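Unit 6: Setup and Routine Care of the Two-Arm Folding Cell
Handout prepared by Lempi Niskanen
Uddale Technical Institute, Automation Laboratory
Revised 12 November 2022

6.1 Scope

The notes in this unit apply to the Mäkelä cell in the automation laboratory. Students are expected to have read Unit 5 (Emergency Stops and Lockout) before the practical session. The Lavitz cell next door uses a different controller and is covered in Unit 8.

6.2 Before power is applied

Put the cell into lockout and sign the log sheet. Check the screws on both base plates with the torque driver from the drawer marked Bondadlow. A screw that turns before the driver clicks is to be entered in the log, including the base plate on which it was found.

Next, inspect the cable on each arm from the gripper connector down to the base. The cable should be tied to the links firmly enough that it does not slide, with free slack at the elbow and at the base. Move each arm by hand through its full reach. If the cable draws tight at any point, cut the nearest tie, reposition the cable and fit a new tie. Ties are never reused.

Wipe the work surface with a dry cloth. Lint collects at the corners of the enclosure and should be removed with the small vacuum – compressed air is not permitted in the laboratory.

6.3 Reach check with a cloth

The reach check is carried out after homing. Lay a single cloth flat near the middle of the work surface and bring both grippers to its back corners at low speed. The fingertips should arrive at the two corners without pushing the cloth forward. Cloths not in use are kept in the containers at the sides, clear of the elbows.
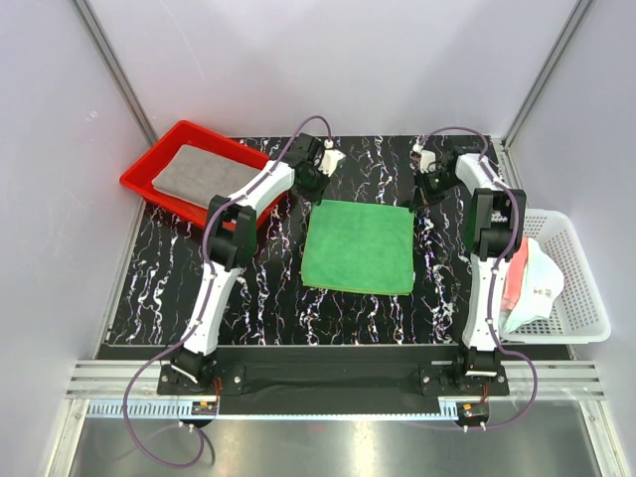
Why is the reach check repeated after a gripper has been changed?
A replacement gripper seldom sits at exactly the same height and angle as the old one, and the stored positions were taught with the old one. Repeating the check shows the difference at low speed, before a full program is run.

If one gripper arrives short of its corner, first confirm that the arm was homed correctly. Only then should the stored position be taught again. Changes to stored positions require a second signature in the log.

6.4 Service intervals

Fingertips are inspected every 613 cycles and replaced every 3,000 cycles. The cycle counter stood at 1,124 when the current set was fitted in February; subtract this figure from the reading before comparing it with the replacement interval.

Joint play is checked at the same time as the fingertips. Hold the lower link still with one hand and move the forearm gently with the other. Any click or looseness at the elbow is reported to the laboratory supervisor, and the arm remains locked out until it has been examined.

6.5 Preparation for the practical

Students work in pairs. Each pair submits one completed log sheet, signed by both members, at the end of the session. Long sleeves must be fastened at the wrist.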